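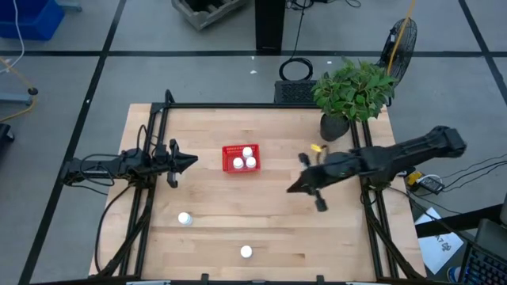
About Bestwood

Bestwood is a contract packing company. We fill, sort and pack small bottles for customers who order in quantities too low for a high-speed line and too high to do comfortably by hand. The company has 28 employees on 2 shifts.

What we do

Most orders are short runs. A typical job involves one bottle type, one basket or tray type and a fixed count per pack. Our current product list has 197 active pack layouts, and new ones are added when a customer changes a container or a count. Each layout has a written work sheet that gives the pick order, the orientation of the bottle and the limits for rejecting a pack.

Automation on the floor

Until the Pellotance cells were installed in June, all loading was done by hand at standing benches. A Pellotance cell consists of two arms mounted on opposite sides of a table, a set of grippers and a control station. Bottles are placed on the table within reach of the arms and are moved one at a time into a basket. Nine layouts are released for the cells at present. The rest are still packed by hand.

Detari, our planning software, assigns each order to a cell or to a bench at the start of the shift. The shift lead can override the assignment. Orders with mixed bottle sizes, soft containers or loose caps go to the benches.

What changed in the jobs

No positions were removed when the cells came in. The former loading job was split into cell operator and bench packer, and employees rotate between the two. Pay grade is the same for both.

Cell operators set out bottles, change baskets, clear stops and record the cause of each stop in the log. They do less lifting and repetitive reaching than bench packers, but more screen work and more standing in one place. After comments from both shifts, we shortened the rotation from a full week to half a shift.

Operators complete the Guo training course before running a cell alone. It covers safe entry to the work area, gripper changes, restart after a stop and basic fault finding. Any operator may stop a cell at any time and does not need approval to do so. Restart after a collision requires the shift lead.

Work still done by hand

Incoming inspection, labeling, final count and pallet building are manual. A new layout is always packed at a bench first, and the packers who ran it review the draft work sheet before it is tried on a cell.

Page last revised 12 December 2018.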